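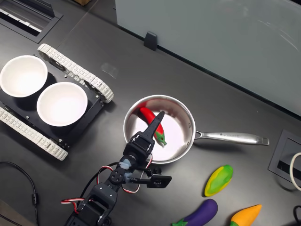

*Desk, left side. Two bowls, both empty.*

**Thread: Clinical hours for the Wedska relief rotation**

**hiltthorpe_rn**
Does the August field rotation count toward the community health requirement? The handbook says 40 supervised hours, and the Wedska schedule lists 30 plus travel.

**lsarkozi**
Travel doesn't count. You make up the gap with the skills lab at Grornorbridge. Ask for the wound care block - it fills last.

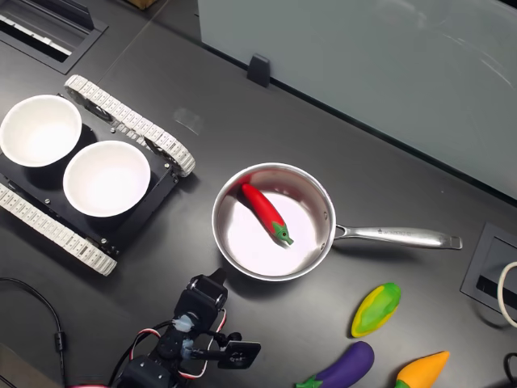
*Same desk, from overhead.*

**torres_nights**
Disagree on the lab. My cohort had 16 lab hours rejected. The form needs a preceptor's license number and lab staff don't sign as preceptors.

**lsarkozi**
They do now. Aurora Godinho signed mine in spring. Use form 2, the revised one.

**torres_nights**
One signature isn't a policy. Get it in writing before you register.

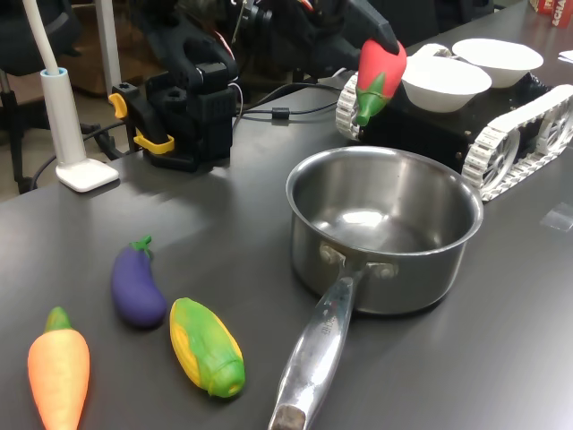
Also, the triage shifts at the Wedska clinic run long. If your preceptor initials the actual end time, the extra hours are valid. I logged mine that way and never needed the lab.

**hiltthorpe_rn**
Emailed Godinho. Will post the reply. Does anyone have the revised form as a PDF?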